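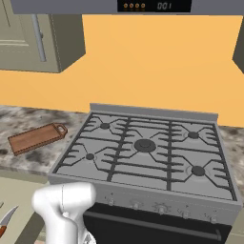 Wrist camera view, sim kitchen, gripper at the left end of the stove controls

Knob approach: planner picks the wrong knob on five-burner layouts
Forum > Manipulation > Planning and control

gantry_left
Running the stove task in sim with our own stack (Romum for planning, Carkia for the perception node). The goal is given as a burner, e.g. "front left", and a lookup turns that into a knob index. It worked on the four-burner assets. On the five-burner range in my first post it goes to the wrong knob in 186 of 2000 episodes. The arm tracks the plan it is given, so I don't suspect the controller. Render attached at the top.

Config:
goal_type: burner_name
knob_source: detected, sorted by x
standoff: on
replan_on_contact: off

p_orlop
Sorted by x in which frame? If it is image x, then any wrist roll will upset your order. Sort in the stove frame.

gantry_left
Camera frame. Roll is held fixed during approach, though, so the order should survive.

p_orlop
It survives if you detect all five. Look at your own render. The gripper is over the left part of the panel and the leftmost knob is only just clear of it on the right. Move a little and you lose that knob, the second becomes index 0, and everything shifts by one. Check how many of the failures are off by exactly one.

tinplate
I would look at the lookup table first. Four knobs to four burners is easy to write down. With a centre burner there is no fixed rule for which knob drives it, and makers differ. If the table was stretched from the old asset, some goals are wrong even with perfect detection.

gantry_left
Table was written by hand from the asset's joint names, so I trust it. Will check the off-by-one idea.

tinplate
Joint names are only labels. Turn each knob in the sim and read the burner state back. It takes minutes.

p_orlop
Don't agree that it's the table. A wrong table fails every time for that goal. He has a bit over nine per cent spread across the run.

tinplate
He hasn't said it is spread. Failures by goal would settle it.

gantry_left
By goal: all five burners have failures, no goal fails every time. Of the 186, all but 2 are one knob to the right of the target. In those the detector returned four knobs at the moment the goal was bound. So p_orlop has it. I did turn each knob as well and the table is correct.

rasp_and_file
We had this on the Rollomska drawers. Bind the index once from a home pose with the whole panel in view, then track each knob by its pose in the stove frame. Never count detections again after that.

p_orlop
Yes, and refuse to bind if the count doesn't match the asset.

tinplate
Fine for sim. On hardware you won't have an asset count to match against.

gantry_left
Understood, sim only for now. Changed it to bind at home, with the count check on. Seed 1059 used to fail and now goes to the right knob. Full run starts Monday. The other 2 look like a bad standoff pose and I'll open a separate thread for those.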